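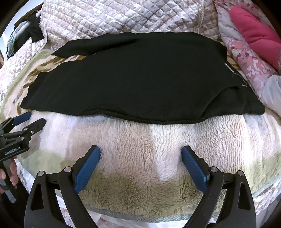 Photo: Nandley shared workshop notebook

July 14, 2020

Gripper build, folding work on soft surfaces.

Picked up where the last entry stopped. Both hand-held grippers have the blue pads on now. Black frame parts, matte, with the triangular cutouts. Two pivot pins per jaw on the one I checked over this morning. I went over the tick marks by the pivots with a loupe and they are still readable, so I can use them to set both jaws to the same opening before a run.

Task for the day was clothes on a bed. Black garment, folded long and flat, on top of the white sherpa blanket. I wanted a dark item on a light pile because the hem line is easy to find by eye, and I expected the fleece to be the hard part. It was.

Notes on the pads:

The fleece grabs the crosshatch. If the pads come down flat, the jaws close on a tuft of blanket along with the hem and the whole blanket lifts. Coming in at a low angle from the near side and sliding under the hem works better. Keep the jaws open until both pads are past the edge of the cloth.

Single layer at the hem is harder than the folded edge. Got the folded edge 8 times out of 10. Single layer 6 out of 10, and two of those were poor grips that slipped before the cloth was clear of the bed.

Lint. The pads pick it up from the garment and from the blanket, and grip drops off once the grooves fill. Tape cleans them. A stiff brush only pushes it deeper. Wipe down every 10 grabs from now on and write it in the log sheet.

Notes on the linkage:

Some side play at the outer pin on the right jaw. Not enough to see when closing on air, but with cloth between the pads the tips end up offset. Tried a thin washer from the Ramuda assortment. Play is gone, but the jaw is now slow to open. The washer needs to be thinner, or the frame piece needs a light sanding on the inside face. Will try sanding first on the spare.

Two-handed use:

One gripper at each end of the garment is the right way to do the long fold. With one only, the far end drags and the middle bows toward you. Left goes to the left end first and holds, right takes the hem. Doing it the other way around I kept crossing my wrists. Hand is tired after an hour of this. The handle could use a wrap, and there is a roll of Lindqvist grip tape in the second drawer if it hasn't been used up.

Surface:

The bed gives way under the tips, so any height you set on the bench is wrong here. On the Usden bench a fixed stop was fine. On the blanket the tips sink before they touch the cloth properly. For the motorized version this means some kind of contact sensing at the fingertip, or springs behind the pads. Springs are cheaper. I have a bag of 100 small ones and only need a few to find out.

Leave the patterned blanket and the comforter where they are for the next runs. The mess at the edges is useful, it makes you plan the approach.

To do:

Sand inner face on spare right jaw, refit, check opening speed
Sprung pad mockup, one finger only
Same folding run on a plain sheet for comparison
Repeat single layer grabs with clean pads, log each one
Order more pad material, the current sheet will not last to December

Both grippers are back on the hook by the bench. The one with the washer has green tape on the handle, don't take it for anything that needs quick release.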